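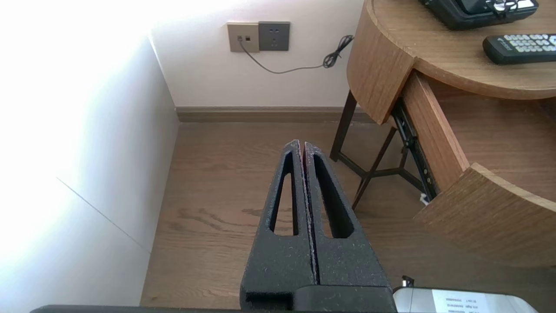
Part 3: Joining and claiming your first plot

Do Part 2 first (launcher, memory, resource pack). If the pack isn't loaded the market stalls show up as pink blocks. Not a bug, don't report it.

1. Open the launcher, pick the Fotach profile. Not the vanilla one.

2. Multiplayer, Add Server. Paste the address from your welcome email. No spaces at the end, it counts them.

3. Join. First load is slow, up to 3 minutes on an older machine. Leave it alone. If you click around while it loads you get kicked and have to start again.

4. You land in Raslow, the spawn town. Type /rules and scroll to the bottom. Chat stays locked untill you do.

5. Type /kit start. You get tools, bread, a bed and 2,000 coins. One kit per account.

Note: empty your inventory before the kit. Anything that doesn't fit drops on the ground and other players can pick it up. We don't refund it.

6. Walk out the north gate and take the boat to Hennessy. That's the starter region, no PvP. Gillico is the other boat. PvP is on there from the second you step off.

7. Find a free spot. Stand in the middle of it, type /claim new. Basic plot is 22 blocks across and costs nothing.

8. Check the edges with /claim show. Gold markers at the corners. Wrong place? /claim undo, but only in the first 40 minutes. After that ask staff.

9. Put your bed down inside the claim and sleep once. Sets your home. /home brings you back from anywhere except the arena.

CAUTION: chests outside the claim are not protected. Neither are animals. Fence them in on your own side of the line.

CAUTION: /trust gives the other player everything, chests included. Use /trust build if you only want help with the walls.

Adding to a plot

Extra land is bought at the desk in Raslow town hall, upstairs, second door. Price goes up with each strip. Strips have to touch land you allready own, diagonals don't count.

Shops
- one per player to start with
- sign goes on the front of the chest, not the top
- line 1 amount, line 2 buy price, line 3 sell price
- leave line 4 blank, it fills in your name

Server restarts every Tuesday, 6am. Get out of boats and minecarts before then or they vanish.

Stuck on a claim? Message Bernadette Nic Aodha on the forum with your player name and the coordinates (F3). Screenshots help. Ranks and votes are in Part 4.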